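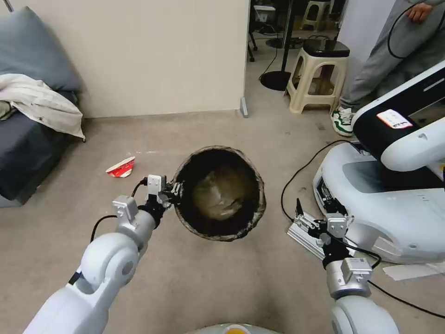
Dark bin, held above the carpet.

Feb 16, 2026

The Sokelville poetry weekend is back in May and I've already bought my ticket. I missed last year's and went to the two before that, so I have some idea of what I'm in for.

It runs over 2 days in the old grain hall behind the library. The hall seats 70 if the back row goes in, and the back row has a pillar in front of it. Get there early.

Nestor Mercado is reading on the first night. I heard him in Vurnach a couple of winters ago, when he read one long poem about his uncle's ferry and then sat down — no introduction, no chat between pieces. I liked that. He has a new book out since then and I'm about halfway through it. The short poems are better than the long ones this time.

Tekle Tsegaye is running the translation workshop. You bring a page in any language you can half read and work on it in pairs. I did it the first year with a retired bus driver and we got four lines done in three hours. They were decent lines.

The one I don't know is Arif Gunawardena. The program says he'll read from a sequence about Wular, with slides. I'm not usually keen on slides at a reading, but I'll go.

There's no parking at the hall. The 69 bus stops at the bottom of the hill and the last one back leaves before the open mic ends, so either skip the open mic or find a ride. I can take two people as far as Vurnach if anyone wants to split gas. Leave a comment.

I still need to pick something to read myself. Probably the one about the well.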